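4.3 Changing over a station from hand packing to assisted packing

Read this section before the first shift on the Rarkeck cell. Packers who worked the old line keep their station numbers. Their job moves from placing parts to teaching and checking.

1. Log in at the station with your own badge. Do not use the shift lead's.
2. Load the part list. The Godoy line carries 183 parts.
3. Take the hand-held gripper and open the fingers fully over the foam.
4. Close on the part slowly, lift, and set it down in the tray position.
5. Repeat until the counter reads 200, then save.

Note: Recorded picks are used to train the cell. They are not used to rate packers. 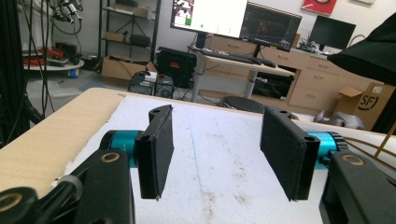 Figure 4-2. Gripper with fingers open over the foam-covered table.

Check both finger pads before each session. Replace a pad if the textured face is worn smooth.

CAUTION: Keep your free hand clear of the fingers while they close.

6. When the cell takes over a part, stay at the station for the first 2,000 picks and clear any faults. Write the fault code on the station sheet.
7. If the cell stops on code 821, return the part to hand packing and tell the cell lead, Amancay Salinas.

Rotation between teaching and checking is every two hours. Packers moving to Mosmont repeat steps 1 to 5 there.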